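Home | News | Features | Archive | Contact

Print this page | E-mail this story

Keeping the books at Memstead
June 19, 2007

Zhenhua Du began reading the Memstead parish ledgers the winter after he retired from the post office. He had gone in to look up one date for a neighbor and stayed until closing.

"The first one I opened was from 1806," he said. "It was mostly candles and roof repairs. Somebody paid for a bell rope twice in the same month, and I wanted to know why."

He never found out. But he has since copied 164 pages by hand, in pencil, into school notebooks. The full run is 332 pages, and he expects to finish the rest by October.

Du works at his kitchen table from photocopies. The handwriting is his main trouble. One clerk, who signed only as Hrubý, wrote his sevens and ones the same way.

"You add up the column and see which one makes it come out right," Du said. "If neither one does, then Hrubý made a mistake, and you leave it alone."

The ledgers list payments to carters from Gomden and Ivden, the two nearest villages with horses for hire. Du said the Ivden men charged more and were hired less, except in wet years, when their road held up better.

He has no plans for a book. The notebooks will go to the reading room, where anyone can ask for them at the desk.

"People want to find their own name," he said. "That's fine. I looked for mine too, and of course it wasn't there."
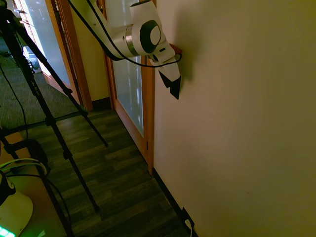
White arm, with its black fingertips close to a cream-colored wall.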